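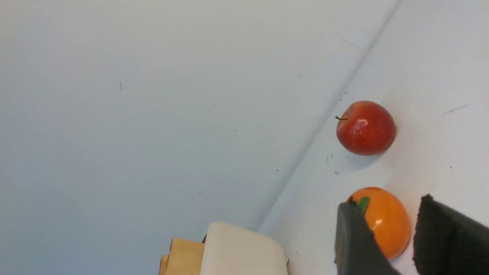 The Drendville Neighbors' Language Line is back for another season, and we could not be happier to say so! For anyone new to town, this is the phone number you call when a letter comes from the county, the school district or the water department and you would like to hear it in Vietnamese, Tagalog or Spanish before you sign anything. We started it with two phones in the back of Sidcombe Hall, and last year we took more than 200 calls, a good many of them over lunch, when half of us were talking with our mouths full. Fruit is the best thing to have by the phone, if you ask me — a red apple or an orange will wait politely while you look up the word for "assessment."

The big change for May is that we now have 13 trained callers, and the line will stay open until 8 p.m. so that people who work days can reach us. We are also going to keep a list of the rumors we hear most often. Last month it was a text message saying that anyone who missed the county health survey would lose their clinic card, and 42 families called us about it. It was false, and the clinic has said so in writing. If a message like that reaches you, please call before you pass it along to your aunts and cousins (I know how fast those group chats move).

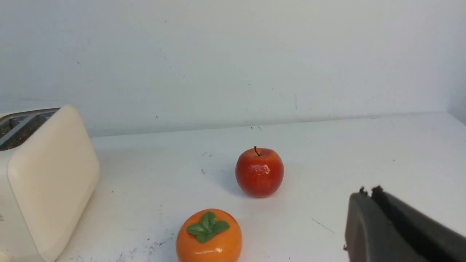 Thoa Quách wrote to tell us that her mother had already packed up her papers to go and stand in line at the clinic when one of our callers got her on the phone, and that she would like the notice printed in larger type next time. We will do that. Copies will be at the Hồ bakery and at the front desk of the Ernimetti Building.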